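Relmont office asks staff to find their desks again

April 16, 2021

RELMONT – The third floor of the Eder Building has declared a truce with its cables. Staff there have been told to clear their desks by the end of the month, down to a computer, one tray and whatever can be defended in writing.

The order came from office manager Ursina Strebel, who lost a stapler in September and has been taking a harder line ever since.

"I asked for one adapter," Strebel said. "I was offered a shoebox of them. Not one fit anything we own."

The floor houses 30 people and, by the building's own inventory, 3,004 separately tagged items, a figure that includes chairs but leaves out mugs. Cords were never tagged. Waqas Tanoli, who handles equipment requests, said the last attempt to label them ended when the label maker's own power cord went missing.

Under the new rules, routers and other network gear go to one end of the desk or onto a shelf. Pens, clips and small parts go in divided wooden trays. The office bought a batch of these from Vekier, a local woodshop, for $350, and they began arriving last week.

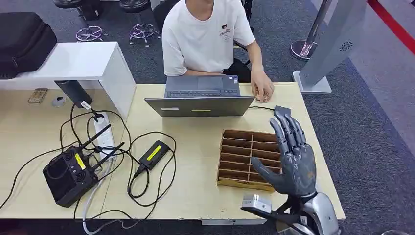 Reaction to the trays has been mixed. Luzius Prantl in accounts called them handsome and said he would be glad to own one once he had worked out what is the right width for the slots. Pencils fit, he said. His calculator does not, and he has no plans to replace it.

Hsiu-ying Man, two desks over, took a more practical view. She has already sorted a drawer's worth of odds and ends and found a house key, a library card and a birthday card signed by the whole department for somebody who left before it could be handed over.

"We could still mail it," she said. "He'd be surprised."

Cables remain the sticking point. Anyone who can't name what a cord is for is supposed to drop it in a bin by the elevator. The bin was full by lunch on the first day – and noticeably less full by closing, which Strebel blames on second thoughts.

Stavros Raptis, whose own desk passed inspection on the third try, said he took back only two.

"One of them was the printer," he said.

Unclaimed cords will go to the repair shop on Saltov Street, which has agreed to take a single box. Strebel has asked whether it would consider a larger box.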